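How to track down an arm that drifts toward the sink in simulation

If you've been running the Fallell kitchen tasks for any length of time, you have probably met this one. The arm starts out beautifully, glides over the counter, and then somewhere near step 153 it begins to sag to one side, until a finger clips the sink rim and the whole run stops with a collision fault. I lost most of March to it, so please take your time and go in order!

First, replay the failed run in the Ellesel viewer and pause it 2 steps before the fault. Write down the joint angles (yes, all of them, even the boring ones).

Next, open the arm's settings file and look at the wrist offset. Ours had been copied over from the Grullstead kitchen, where the base is mounted 3 centimeters lower, and the controller was faithfully correcting for a height that wasn't there.

Put in the right offset, clear the cached plans, and run the same seed again. Don't skip the cache, my friends, or you'll get the old path back and think the fix did nothing.

Let it go to at least step 167 before you celebrate. If it still drifts, check the Võ gripper file for a stale mass value. 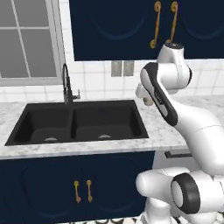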